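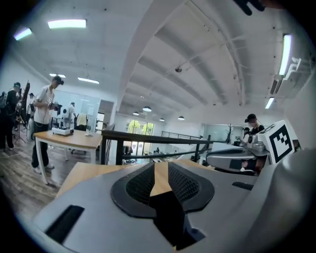 Figure 2. Ceiling of the workroom with its lighting and the wall-mounted air-conditioning unit, seen from table height.

3.2 The room and its lighting

All sorting sessions of the Sturnton study were held in one room. It is wide and bright, with a white ceiling crossed by long white beams (Figure 2). The work surface is a pale wooden tabletop. We kept this surface without a cloth, as our earlier trial in August had shown that participants judged light-colored fabrics differently when a patterned cloth was under them.

The lighting comes from several fixtures of different form and size, and they are not evenly placed over the ceiling. For this reason the light on the table is not the same at every seat. Bronwyn Hoani measured it at 15 points of the tabletop before the first session, and the three points with the lowest values were not used for sorting. The remaining points were all above the limit that we set in Section 2. We did not change any lamp during the study.

The air-conditioning unit is fixed high on the right wall in Figure 2. It was set to the same temperature in all sessions — the participants could not change it. Two participants asked for a seat farther from the unit, and they were moved before their session started. Their sorting times are included in Table 3.

Each participant received 100 fabric samples in a closed Ollix box and sorted them by color, following the order of Maldonado. Sioned Wogan gave the instructions from a printed sheet, always with the same words. Questions were allowed only before the box was opened.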